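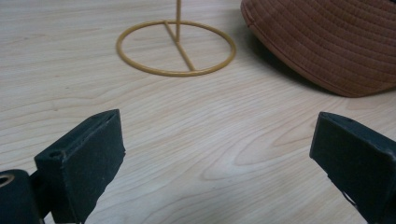 Page 28

About Castitz

Castitz is a staffing and recruitment office in Cliltham. We fill clerical, accounting and technical support jobs for banks, credit unions, city departments and private employers. Ynyr Phillips opened the office with one desk and a phone line. Zhiqiang Qian joined two years later to run candidate testing, and the two of them still manage the company together.

What we do

Employers send us an opening with the pay range, the hours and the qualifications they need. We post it, collect applications, check documents and give the written test if there is one. The employer gets a short list and makes the final choice. Most short lists go out within 20 working days of the closing date.

Last year we placed 1,403 people in permanent jobs. Temporary and seasonal work is counted separately and is not part of that number.

For job seekers

We do not charge applicants. There is no fee to register, to sit a test or to be put forward for an interview. If anyone asks you for money in our name, please call the office before you pay.

To register you will need a photo ID, proof of your highest qualification and the names of two people who can speak about your work. Recent graduates can give the name of a teacher instead. Your file stays open for one year and you can update it at any time – a new certificate or a change of address can be added by phone.

Testing is held at our Boseo Street office, which seats 200. Bring your admission slip and arrive before the time printed on it. Late arrivals are moved to the next session. The large intake for bank clerk and junior officer posts is in September, and registration for it closes when the seats are full.

For employers

We work on a fixed price per opening, agreed in writing before we post anything. Applications are tracked in Xue, our own records system, and you can ask for a status report whenever you like. If a person we placed leaves in the first three months, we run the search again at no cost.

Office hours are 9 to 5. Applicants can walk in until 4.

Page last updated 06/03/2020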